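Bring back the office kitchen with a real sink 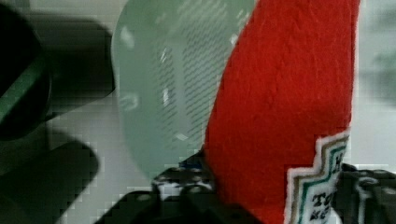 OK so. Quick one before I lose my nerve and delete it.

Our building in Prerville got renovated last year and they took out the kitchens. Two of them, one per floor. In their place we got what the plans called "refreshment points." A refreshment point is a counter, a tap that does filtered or sparkling, and a slot in the wall for your trash. No sink. No drying rack. No table. If you bring lunch from home in a container you carry the dirty container back home again, on the bus, in your bag, next to your laptop. Ask me how I know.

I want to argue for the sink. The big ugly kind, deep enough for a soup pot.

First, the money argument, because that's the one we got in the email. The email said kitchens were "underused square footage." Maybe between nine and eleven. Come at 12:20 and you could barely get in the door. Somebody had put a sensor up on the ceiling for a month, and the sensor said the room was empty most of the day. Well yes. So is a bathroom. So is a stairwell. My own kitchen at home is empty for most of the day and I'm not planning to rip it out and put in a vending alcove.

Averages do this. You take a room that matters a lot for one hour and you spread that hour across ten and suddenly it looks like waste. Same thing is happening to library reading rooms and to the late bus to Grekton. It's full in October when the rain starts and half full in June and the half full is what ends up in the report.

Second thing. What people eat.

When we had a kitchen, people brought food. Leftovers mostly. Rice, beans, half a lasagna, those little stuffed cabbage things Rūta Krūmiņa used to bring in on her late shifts and leave on the counter with a fork stuck in them as an invitation. She's in billing, I'm in claims, we would never have met otherwise, our departments have no reason to talk. I learned more about how billing works standing at that counter than in four years of trainings. When a claim got stuck I knew who to call and she knew it was me calling and it took two minutes.

Now people buy. There's a place across the street, Binderent, which does bowls. The bowls are fine. I eat them, I'm not above it. But do the bowl thing every day for a month and see what it does to a claims assistant's paycheck. And then you eat it at your desk, because where else, and at one o'clock the whole floor smells like sesame oil and everyone has earbuds in.

I know what the answer to this is, I've heard it already. Rupert Fuchs wrote a piece in the tenants' newsletter saying people my age are nostalgic for a kind of office that was mostly annoying. He had a list. The notes on the fridge. The fish in the microwave. The person who leaves one inch of coffee in the pot so they don't have to make more. The mug with fur in it. He says shared kitchens were where coworkers went to hate each other, and that taking them out has removed the single largest source of complaints to building management. He had a number too, 110 complaints in the last year of the old kitchens, and hardly any since.

I believe the number. I probably filed three of those. I wrote one of the notes on the fridge, if we're confessing, it was about yogurt.

But think about what a complaint is. I was annoyed about the yogurt because I had yogurt there, and I had it there because I expected to come back and eat it, in a room, with people in it. Of course there aren't complaints now. Complaints about what? The tap? You can't have a fight over whose turn it is to wipe down a counter that a contractor wipes at 6 pm. Families fight about dishes. Roommates fight about dishes. I have never once had a fight about dishes with a stranger, and if the building's goal is to get us all to that level then fine, it's going great.

Rupert's stronger point, and he's right about this so I'll give it to him, is who did the cleaning. It wasn't evenly split. In most offices I've worked in it was women, and usually the same two or three women, and usually not the best paid ones. He says a kitchen runs on free labor and he's glad that labor stopped. I've gone back and forth on it all week. Rūta did a lot of that washing up. When I asked her, she said she'd hated the pans and liked the room, and could somebody not just pay a person to do the pans.

Which, yes. Could somebody not. We pay a person to water the plants in the lobby.

My last job was at Priedītis, the print shop, before it closed. Small place, old building, terrible heating. The kitchen was a converted closet with a window. There was a table with a burn mark on it in the shape of an iron and a dish soap that never seemed to run out because the owner refilled it from a jug without saying anything. He washed up too. Every day, sleeves rolled, right after he ate, whatever was in the sink. Not making a point. And so everyone else did, more or less, because it's hard to leave your fork in there when the guy who signs the checks is going to wash it. That's a management technique, if you want one. Costs nothing and I've never seen it in a slide deck.

I'm not saying a sink fixes a company. That shop went under with a lovely kitchen. The heating bill didn't care.

What I'm saying is smaller. People have to eat in the middle of the day. It's one of the very few things everyone in a building has to do, the director and the temp both. So if you want them to run into each other you don't need an offsite or an app or a "connection lunch" with name tags (we had one, there were wraps). You need a room with hot water and some chairs and you need to not measure it at ten in the morning.

Practical stuff, because I was told to be constructive. The plumbing's still there behind the panel on the second floor, I asked the guy who put the panel in. The old table is in the basement, legs off. We'd need a sink, a rack, a fridge, two microwaves so there isn't a line. I priced it at the boring end of the catalog and got 1,483 for everything except installation. The sparkling taps cost 856 a month to lease. I'll let you do that one yourselves.

Pay someone for the pans. Put it in the cleaning contract, an extra half hour, and stop pretending it'll be done by goodwill. Clear out the fridge on a fixed day and throw away whatever has no name on it, no mercy, including mine.

There's a meeting for tenants at 4:30 in the downstairs room, the one with the bad projecter. Facilities will be there. Rupert says he's coming and will be speaking against. Good. I'd rather argue with him over a plate of something but there's nowhere to put the plate.

If you can't come, write to them. Mention the bus. Mention the soup that leaked in your bag, everybody has a soup story by now. Mine was lentil and it got into the keyboard and the L key still sticks so if you see a word missing one in here, that's why.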